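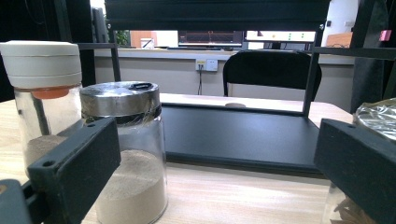 Have you ever peeked into a kitchen cupboard and wondered why so many dry foods live in jars? Well, it has a lot to do with the air! Powders such as flour are made of teeny-tiny grains, and those grains love to soak up water from the air around them. On a steamy day, with soup bubbling away, an open bag of flour can slowly turn lumpy — and lumpy flour is no fun at all when you want pancakes.

A lid keeps most of that damp air out (hungry little beetles, too!). Screw lids are very good at this, and a piece of foil pressed snugly over the top can help for a while. Glass is handy as well, because you can see how much is left without opening anything.

Try it at home! Ask a grown-up for 2 spoonfuls of powdered sugar. Put one in a jar with a lid and the other in an open bowl, leave them until tomorrow, and then gently poke each one with a spoon. Which feels lumpier?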